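I should admit up front that I went to the Trosgate open house mostly for the free lunch and a look at whatever people are selling this year for the home. I came back with four pages of notes, a tote bag, and strong opinions about bed making.

Trosgate is the old furniture showroom out past the Vilham exit, and Jardine has had the upper floor since June. They rent and sell household robots, mostly to small inns and people with vacation rentals. The open house ran all day on 16/07/2025 and you had to sign up for a slot. Mine was the one right after lunch, which I'd recommend, as the morning group was still wandering around eating sandwiches and had already asked all the boring questions about insurance.

The thing I wanted to see was the Carnance. That's their two-armed robot, and the part Jardine is really pushing is the room service plan that goes with it (bedding, tidying, putting stuff back on nightstands). You can rent it for $1595 a month with setup included, or buy it outright for a number they'd only give me in a separate conversation with a coffee in my hand. I did not have the conversation. I did have the coffee!

They've built out the upper floor as a row of bedrooms, and I liked that a lot more than the usual booth with a table and a bowl of plastic fruit. Real beds, real nightstands, pillows that looked like they came from somebody's aunt. You stand at the doorway behind a strip of tape, and there's a monitor on a stand next to you that shows what the robot's head camera is getting. I spent more time looking at the monitor than at the robot, to be truthful. It's strange how fast you start thinking from up there.

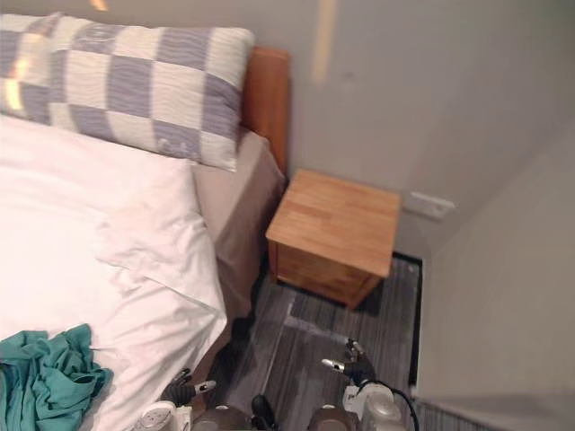 The job list for our slot was short: clear anything left on the bed, straighten the duvet, fix the pillows. The clearing went best. The arms came in slowly, one gripper pinched up a bit of fabric, the other came over to help, and off it went into the hamper. My only complaint is the pace. I make a bed in the time it takes my kettle to boil, and the Carnance took 20 minutes for the whole list. The guide said the pace is deliberate around soft things and that you can speed it up in the settings once it knows a room. I asked to see the faster setting and was told it wasn't part of the tour, so make of that what you will.

The duvet was a mixed bag. It's good at finding a corner and it's good at pulling, but it likes to pull a little from one side and then a little from the other, and on the first go we ended up with a big diagonal wrinkle that just moved around. Second go was much better. Would a paying guest be happy with it? Yes, I think so. Would my mother? No chance.

Pillows, fine. It squared them up and gave each one a sort of pat, and the whole group went "aww," me included.

A few things I asked about, in case you're thinking of going:

It charges at a dock, and you need a clear floor path from the dock to the bed. Throw rugs are a problem. They said so right away and I appreciated that.

The setup visit covers up to 34 rooms. I have two, so I didn't push for details, but the couple next to me run a motel and they got very excited and then very quiet when they heard each floor needs its own machine.

Washing isn't included. It will put your sheets in the hamper and that's where its interest in laundry ends.

If you cancel in the first year there's a $1000 pickup fee. That's on the second page of the leaflet, in the small print, and I'd have liked it on the first.

There was also a kitchen area at the far end with a sign saying it would open later in the summer. I peeked. It was cabinets and a stepladder.

So am I renting one? Not this season. Two rooms don't justify it, and I'm still faster. But I'd take the tour again, especially if they let us see a full turnover from messy to done with the speed turned up. Parking is free behind the building, the elevator is slow, and the tote bag has already split at one handle.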